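Filed under: Bench & Cell Hardware | Reviews | 14 comments

Pronerar two-arm kitting set: a review after a season of board and harness work

The Pronerar set is sold as a tabletop layout kit for a pair of small arms. You get four shallow yellow bins, a rectangular metal tray with a rolled rim, a white liner for the tray, a drilling template for the tabletop, and a setup program that runs on the Cormier controller. Arms and grippers are not part of the package. Ours were already in the shop at Sarnumau, where we build and rework a round red control board and the wire harness that plugs into it.

We bought the set to replace a layout made of tape lines and odd containers. I have been looking after the cell since the first install in November, so this review is mostly concerned with setup, upkeep, and what broke. Cycle time gets one paragraph near the end.

Setup

The template lays out two bins on the left, two on the right, and the tray between them. It is printed on heavy stock and was true to size when checked against a steel rule. The catch is the tabletop. Ours is two panels, and the joint between them runs close to the middle, directly under the tray. Before anything else, put a straightedge across the joint. We had a step high enough to rock the tray when a gripper pressed on one end. Shimming the low panel took most of a morning and is not mentioned in the manual.

The setup program asks for three touch points per bin and four on the tray rim. Use a rigid pointer in the gripper for this. The manual permits touching off with the closed fingertips, and I would not do it, as the fingertips wear and the error goes straight into every pick height on that side. After touch-off, the program drives each arm to a hover position above each bin corner at reduced speed. Watch the wrist cable on every one of these moves. If it goes tight on the far corner, fix the cable first and touch off again.

Bin assignment is free. We run boards in the lower left bin, small electrical components in the upper left, and harnesses in both bins on the right. The left arm handles boards and the right arm handles harnesses. The tray is shared, and the controller locks it to one arm at a time unless you turn the lock off.

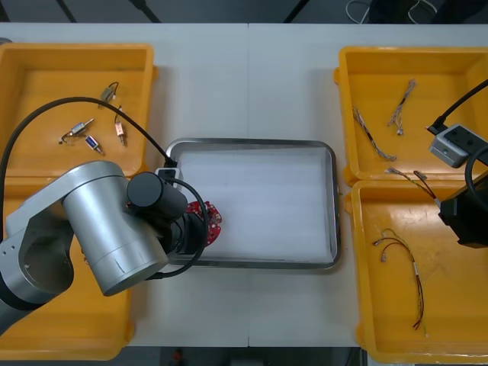
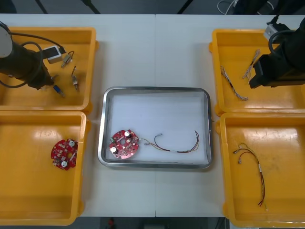
Bins and tray

The bins are stiff enough and the rims survive contact. The floors scuff early. That does no harm to the parts, but a glossy floor under overhead lights gives pale streaks, and the wrist camera can read a streak as an edge. We lost a good deal of time to false part outlines before moving the lights off to the side. A matte bin would be the better product. Pronerar does not list one.

The tray is the best item in the set. Its rounded corners let a harness slide without snagging, and the white bottom gives strong contrast behind a red board. The liner lifts out for cleaning. Seat it fully before touching off the tray floor. A liner riding up on one corner changes the placing height, and the board will land on one edge and skid.

Harnesses remain the hard part. The bins give them no guidance at all. A long harness laid in the lower right bin will keep whatever curve it had when it came out of the bag, and if one end hangs over the rim into the next bin, the arm may pick up two. Load them singly, connector end toward the back of the table, with all leads inside the rim. A simple divider would help and could be molded in at little cost.

Cable dressing

This is where most of our downtime came from. Each arm has a cable to the gripper that has to follow the wrist through its full turn. The set includes a bag of clips and one page of instructions showing the arm in a single pose, which is not enough to dress a cable by.

What worked for us:

1. Park the arm at its farthest reach over the bins, then turn the wrist to the limit used in the program.
2. Set the free loop at that pose, with slack to spare at the connector.
3. Clip on the rigid links only. Never clip across a joint.
4. Return to the tray pose and check that the loop stays clear of the part in the fingers.
5. Run the full path at low speed ten times, then inspect the connector latch.

Step 4 matters most on the left side. A loop that hangs low next to the gripper can catch the edge of a board during placing. Raising the loop gives it a high arc over the bins, which looks untidy but has been trouble-free.

Maintenance

The manual calls for a full touch-off every 1,000 cycles. That interval suits the bins. It is too long for the tray, which gets pushed by both grippers and creeps. We check one tray corner at the start of each shift and redo the tray touch-off when it is out.

Other items on our sheet: wipe the fingertips, wipe the bins with a lint-free cloth, look at both connector latches, and sweep under the table edges. Small parts that leave the table are hard to find on a dark floor.

The tray clamps are the one real failure. Two of the four had lost their grip by the twelfth week. Pronerar sent replacements made of the same material, and Nazma Pramanik in our fixture shop made aluminum ones instead — these have held. Her version also sits lower, so the gripper body clears it with more room.

Throughput

With the old layout, the cell ran unattended for short stretches only. With this set, the mean run between stops rose to 12 kits. Nearly all remaining stops are harness picks. The board side seldom faults.

Compared with the Getar plate

We had a Getar plate on loan before buying. It is a single machined base with fixed pockets, and it holds position better than loose bins ever will. It is also heavy, slow to change over, and no use for parts that do not keep a shape. For boards alone I would take the Getar. For mixed boards and harnesses, the Pronerar set is the more workable choice.

Rating: 3 out of 5. Good tray, fair bins, poor clamps, thin instructions on cables. Budget a full day for install, and have your own clamps ready.

Shares: 37 | Tagged: kitting, dual arm, fixtures, cable management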